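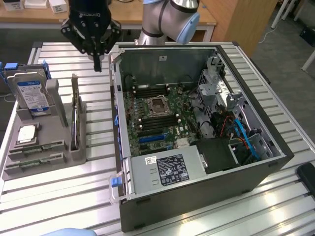 # Gundotar - kit de bancada para desmontagem de PCs

O Gundotar é um conjunto de peças e rotinas para quem já tem um braço robótico na oficina e quer pô-lo a mexer em computadores de secretária. Não inclui braço, garra nem mesa. Convém dizê-lo logo, já que a página do distribuidor (Wustura) só o menciona no fim.

## O que vem na caixa

- ficheiros para imprimir o suporte de peças, com bolsas para disco, processador e módulos de memória
- 12 rotinas de movimento, editáveis
- 6 grampos para fixar a torre à mesa
- 2 calços de borracha

Preço: 218 euros, sem portes.

## O que faz, segundo o fabricante

A Skovow fala em "montagem completa sem intervenção". Na nossa oficina partilhada ficámos bastante aquém. Com a torre deitada e a tampa lateral fora, retirar módulos de memória corre bem, desde que as patilhas sejam abertas à mão. Voltar a encaixá-los é outra conversa. O processador exige que alguém levante a alavanca do socket, e confesso que não deixaria a garra perto dos pinos de uma placa de que gostasse.

O disco é o caso mais fácil: fica de pé na bolsa, com as calhas de plástico já montadas, e a garra tem por onde pegar. Os cabos SATA e de alimentação continuam a ser trabalho nosso.

## Compatibilidade

Pensado para mesas de perfil de alumínio. Em tampo de madeira os grampos não servem, e a versão adaptada (Carhuamaca) é prometida para abril - sem preço, por enquanto. O suporte demora uma noite a imprimir e as bolsas da memória saem apertadas; lixámos as nossas.

## Vale a pena?

Para aprender, talvez. Para poupar tempo, duvido muito: uma pessoa com uma chave de fendas acaba antes de a calibração terminar. Há uma unidade montada na oficina, que se pode experimentar à quinta-feira, a partir das 18h. Tragam uma torre velha.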